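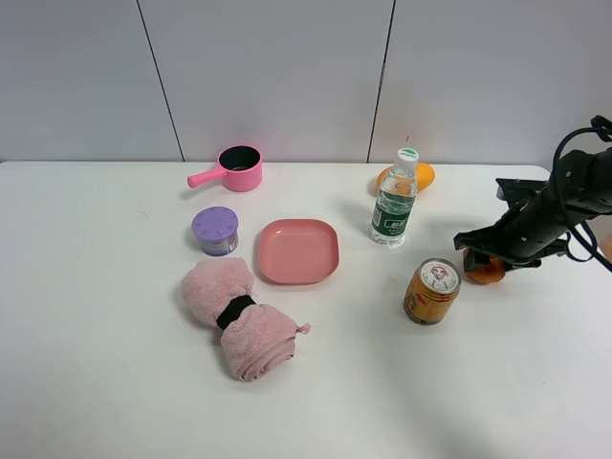 Can a robot arm clear a kitchen table without help? In a few narrow cases it can, as long as the objects are rigid, stand apart from one another and have been handled by the same program before; a mixed table still needs a person close by.

Student Project Report
Course: Applied Automation
Project title: Table Clearing with a Single Arm and a Two-Finger Gripper
Report period: through October

1. Purpose

The project asked whether a low-cost setup can do one ordinary household chore from start to finish. The chore chosen was clearing a table, meaning that every item is picked up and set down in a place assigned to it. This chore was preferred over folding laundry or washing dishes. It needs no water, its result is easy to judge, and most of the motions in it also appear in shop work such as restocking a shelf or sorting returns.

The question was limited to physical handling. Speech, navigation and room mapping were left out.

2. Setup

The arm is fixed beside a white table and reaches in from one side. It carries a parallel gripper with two fingers. A fixed camera covers the table. Control software was written on top of the Lobo motion library, and grasp selection used a model trained in the Stamico environment. The training set for that model held 1,000 recorded grasps, all made by a student operating the arm by hand.

The objects were ordinary household goods in several shapes and materials. They included a small pink saucepan, a square plastic plate, a rolled towel held by a black elastic band, a partly filled water bottle, a small metal can, and a short cylindrical container with a patterned purple lid. Rounded items were included too. No markers or tags were added to any object.

3. Method

Each trial began with the objects spread over the table by hand. The program received a list of target zones and chose its own order of work. A trial ended when the program reported completion, when it stopped with an error, or when the operator pressed the stop button.

A pick was scored as good if the object was lifted, carried and released inside its zone in an acceptable position. Bottles, cans and lidded containers had to be upright after release. A second attempt at the same object was allowed. A third was not, and the item was then scored as a failure.

Lighting was kept constant. The arm ran at reduced speed in all trials.

4. Results by object type

Cans and short containers. These gave the best results. On the can, 91 percent of picks were good. The fingers close on two opposite sides, the weight is low, and small errors in position are corrected when the fingers close. Failures came mostly from a neighboring object standing too near for a finger to enter.

Water bottle. Results were acceptable but less steady. Clear plastic gave poor depth readings, so the program relied on the label to find the bottle. When the label was turned so that its seam faced the camera, the estimated center moved and the grip was off to one side. The bottle also flexed under the fingers. Reducing grip force fixed the flexing and introduced slipping.

Saucepan. The program was told to use the handle. It found the handle reliably, but the pan body is heavier than the handle and the pan tended to rotate in the grip. A grasp on the rim worked better. It would not be suitable for a pan with hot food in it, so the result has little value for real kitchen use.

Plate. A flat plate lying on a flat table was the hardest rigid object. The fingers need a gap under the rim, and the raised rim offers only a small one. The working method was to push the plate to the table edge and grip the part that overhangs. This added a long extra motion and sometimes disturbed other items on the way.

Towel. As long as the roll stayed closed, the towel was simple to lift, and its softness forgave large errors. If the fingers caught the elastic band alone, the roll hung at an angle and was released badly. An unrolled towel was tried briefly and then removed from the plan. The grasp model had no useful answer for it.

Round items. Results depended on approach direction. A straight descent from above was good. An angled descent often touched one side first, and the item rolled.

5. Results for the whole chore

Single picks give too favorable a picture. Errors add up over a full table, and one fallen bottle changes the layout for every later pick. In the final series of 5 full-table trials, 2 were completed with no human action. The others were stopped after an item fell or was pushed out of reach.

Time was also a weak point. A person clears the same table in well under a minute. The arm needed more than ten times as long, most of it spent on planning and on repeated looks at the table between picks.

6. Comparison with shop-floor use

The group reviewed a packing cell of the Binmont type, where an arm moves boxed goods from a tray to a carton. The hardware is similar to ours. The difference lies in the surroundings: goods arrive in known positions, packaging is uniform, and a fault stops the line and calls a worker. A household table offers none of these conditions.

The Zumska suction tool was considered as an alternative to fingers. It would probably solve the plate problem and would be of little use on the towel. A tool changer was outside the budget.

7. Limitations

The wall behind the table was plain and pale, which made object detection easier than it would be in a furnished kitchen. No food residue, liquid spills or stacked dishes were tested. The zones were fixed, and no cupboard or drawer had to be opened. The number of full-table trials is too small for a firm success rate.

8. Further work

The next group should record more grasps on flat objects and on transparent ones, add a check after each release to confirm that the item is standing, and allow the program to ask for help before an error occurs. Force sensing in the fingers would be the most useful hardware change. The grasp recordings and the trial log are stored on the course drive in the folder for this project.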